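Visite du laboratoire de manipulation de Pavbridge

Nous étions un petit groupe de 17 personnes à prendre le car depuis Zistport, la plupart venant comme moi de l'industrie de l'emballage. Je travaille depuis plusieurs années sur des lignes de remplissage et je connais assez bien les pinces à deux mors et les ventouses. Les mains à plusieurs doigts, je les connaissais seulement par les articles. C'est pourquoi j'avais demandé à participer à cette visite.

Isla Hepburn nous a reçus dans la salle d'essais et elle a commencé directement par la méthode. Son équipe étudie la saisie d'objets courants à partir d'images prises à deux endroits : depuis la tête du robot, et depuis le poignet, tout près des doigts. La question de recherche est simple à dire. Quand la main arrive près de l'objet, quelle image faut-il croire ?

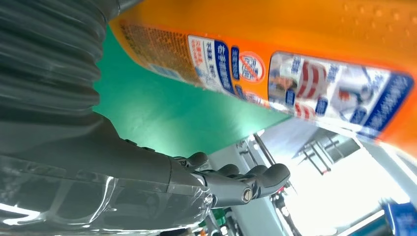

Photo : laboratoire de Pavbridge, avec son aimable autorisation

Vu du poignet, le flacon orange prend tellement de place qu'on ne devine plus sa forme entière. En revanche, on distingue très bien le bout des doigts et même une vis de l'articulation. Mme Hepburn a insisté sur ce point : à cette distance, la position du doigt par rapport à la surface est une information précieuse, que la vue de tête donne mal parce que la main cache une partie de l'objet.

La méthode, si j'ai bien compris, consiste à donner un poids à chaque vue et à laisser ce poids changer pendant l'approche. Loin de l'objet, la vue de tête domine. Près de l'objet, c'est le poignet. Le changement n'est pas programmé à une distance fixe, il est appris sur des enregistrements. Pour l'étude présentée, l'équipe a utilisé 597 séquences d'approche, dont 369 avec des objets couchés, un cas que Mme Hepburn juge plus difficile que les objets debout.

Un collègue de la société Lennox a demandé si le décor ne trompait pas le système. C'était une bonne question, car la vue du poignet tourne avec la main.
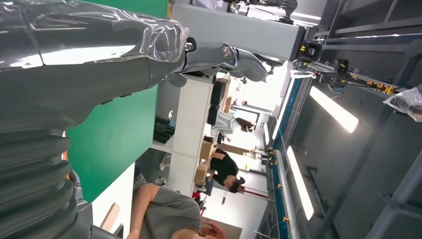 La salle d'essais vue du poignet, presque couchée sur le côté.

Gavin Ritchie, qui s'occupe des données, a répondu que les images gardent volontairement tout le fond : les bureaux, les personnes, la lumière de la fenêtre. Il ne redresse pas non plus l'horizon. Dans un premier essai, l'équipe avait redressé et recadré les images, et le modèle était devenu moins bon dès qu'on changeait de salle. Cette partie m'a beaucoup intéressé - dans nos ateliers, nous faisons exactement le contraire, nous fermons tout avec des capots.

Ensuite nous avons regardé le poste avec la table verte. Le flacon y est posé sur le côté, et les deux mains viennent du même bord de la table.
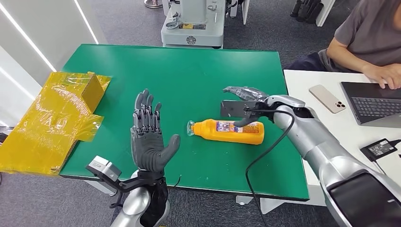 Dernière modification de cette page : 15 avril 2019

La main droite se place juste au-dessus du flacon, les doigts à plat, tandis que la gauche reste ouverte du côté du bouchon. M. Ritchie nous a expliqué que les doigts qui couvrent l'étiquette sont justement le moment intéressant pour eux, car la vue de tête perd alors une partie de ses repères.

Pour le résultat, je note ce qui a été dit : sur 200 essais de contrôle, la version avec poids variable a fait mieux que chaque vue utilisée seule, surtout pour les objets couchés. Elle reste faible avec les films transparents et brillants. J'ai demandé si la cadence avait été mesurée. Elle ne l'a pas été, ce n'est pas le but de l'étude, mais pour nous ce serait la première question.

La discussion a continué pendant le café, un peu trop court à mon goût. Une deuxième série d'essais est prévue avec le site d'Ullcombe, où les objets seront présentés en vrac dans un bac. Mme Hepburn a promis de nous envoyer le rapport quand il sera relu, et je le transmettrai aux collègues qui ont signé la liste dans le car.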